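6. Grip Check with a Soft-Strap Object

Once both arms have been homed and the jaw limits have been entered (Section 5), the operator shall confirm that the grippers can pick up and hold an item made of one rigid part and one flexible part. A wristwatch with a silicone band is the standard object for this check at the Althorpe shared workshop. Members building the Trudar two-arm kit at home may use any similar item of low value.

The check requires two persons. One runs the controller. The other remains seated beside the table, within reach of the stop switch.

Before starting

1. Clear the table of tools, screws and cable ties. A flat rubber or foam pad may stay on the table if it lies outside the working area.

2. Route all arm cables behind the table or off to one side. Leave enough slack for the full travel of each wrist.

3. Set the jaw force of both grippers to 9 N in the Trultum control panel.

4. Lay the watch on the table with the band open and flat.

CAUTION: Do not exceed 50 percent travel speed during this section. Keep hands away from the jaws whenever the drive light is on.

Procedure

5. Move the far arm over the watch case and lower it until the jaws are on either side of the case. Stop the descent before the jaws touch the table.

6. Close the jaws in single steps. They should meet the case at its edges. If a jaw presses on the glass, open the jaws, raise the arm and repeat step 5.

7. Raise the arm only until the case hangs just above the table. Leave the band on the surface.

8. Bring the near arm forward with its jaws open, one on each side of the band. Do not close them yet.
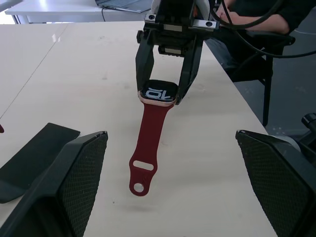
Figure 6-1. Far gripper holding the case; near gripper open, seen from its wrist camera.

9. Compare the wrist camera view with Figure 6-1. Both textured pads of the near gripper must be visible, with the end of the band between them. If only one pad is visible, adjust the camera bracket as described in Section 3 and begin again from step 5.

10. Close the near gripper on the band and hold for 6 seconds. Open it, withdraw the near arm, and lower the case to the table.

11. Record the result on the build sheet, together with the jaw force and the file number of the camera recording.

NOTE: The watch may appear upside down in the camera view. This does not affect the check. Do not rotate the camera image in software, as the jaw offsets are calculated from the unrotated view.

If the case slips

Inspect the jaw faces for dust or oil and wipe them with a dry cloth. If slipping continues, raise the jaw force by one step and repeat the procedure from step 5. Kits fitted with the Lau wrist adapter must also have controller parameter 1278 enabled; without it the jaws stop short of the set force.

Questions concerning this section should be addressed to Tzu-hsuan Sin. Replacement jaw pads are issued by Cathal Ó Ceallaigh on return of the worn pair.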